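I own 29 binder clips and I will defend every one of them.

My sister-in-law Benedetta thinks this is a cry for help. She's a drawer person, the kind who sweeps everything off the desk with one arm before company comes and calls it tidy. And sure, you can see the wood again! But ask her for the water bill in November and you'll be there until dinner.

I think a desk gets messy because of paper, and paper gets messy because we're too polite to it. We put it in folders. We buy those accordion things with 20 pockets and a little elastic, use 4 of the pockets, and then the elastic goes. A binder clip doesn't ask you to have a system. You grab the stack, you pinch, you're done (and if you picked wrong, you unpinch). Paper clips slide off if you breathe near them, and staples are a commitment I'm not ready for with a dentist's estimate.

The other thing – and I know how this sounds – is color. For years I bought the plain black ones and everything clipped looked like a tax audit. Then Lino Fiore at work gave me a handful of colored ones when he moved to the Fikberg office, and now I do pink for anything that needs an answer from me. I spot it from the doorway. I feel slightly guilty, I sit down, I answer it. 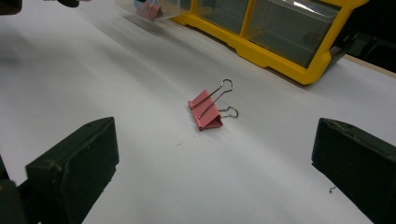
*Pink means I owe somebody a reply.*

Benedetta says a clip lying loose on a clean white surface is still clutter. I say it's a clip waiting for its next stack, and she's welcome to come over and look for her water bill at my place.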